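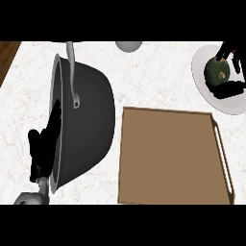 A visitor to our last open evening remarked that a two-armed robot trained mostly in simulation would never cope with a real kitchen, and that we would do better to bolt the arms to a bench and give them one job. We hear this often enough to answer it on the page where we introduce ourselves.

Droltirley is a shared workshop in Ornwood. We rent two units behind the old feed store, with benches, a small machine room and a computer corner. Members build their own projects and, if they choose, put hours into the common one. The common project is Sollow, a pair of arms with multi-fingered hands, intended for ordinary counter work: moving cookware, clearing plates, handling vegetables.

Sollow began in a member's garage as a single arm with a parallel gripper. It moved to the workshop when the second arm would no longer fit beside the water heater. The hands came later and took longer than everything before them.

How we work

Every task is built in simulation first. Our scene library is called Pan, after the first object in it. Pan holds 104 objects at present, each with a mesh, a mass, a friction value and a collision shape. A kitchen scene is put together from these: a marble countertop, a pot on its side, a plate with a round green vegetable on it, a wooden tray with a slot for a handle. Both hands are then run against the scene, one at the pot rim, the other over the vegetable.

Rims are difficult. The contact patch is narrow, and a small error in the collision shape lets a finger sink into the wall or skate off it. We model the rim separately from the body of the pot, at a finer resolution. Vegetables have the opposite problem – the shape is forgiving, but the surface is uneven and the friction values we started with were too high. They have been remeasured on a tilt board.

A task moves to hardware after 34 consecutive clean runs in simulation with randomized object positions. The number was set by vote and has not been changed. Hardware sessions are capped at 4 hours, which is as long as the finger tendons hold their tension without adjustment.

The workshop

There are 16 bench places. Each has power, compressed air and a lockable drawer. The machine room has a lathe, a bench mill and two filament printers. Printed finger segments are a consumable and are logged by batch, with the material and infill written on the bag.

We take no outside orders. Drawings for the arms and the Pan object files are available to members, and to other workshops on request, provided changes are sent back with a note of what was changed and why.

Visiting

The workshop is open to visitors on Friday evenings from 6:30. Hardware demonstrations depend on what is assembled that week – the simulation can be shown at any time. New members are given a bench induction before using the machine room. Closed shoes are required in both units.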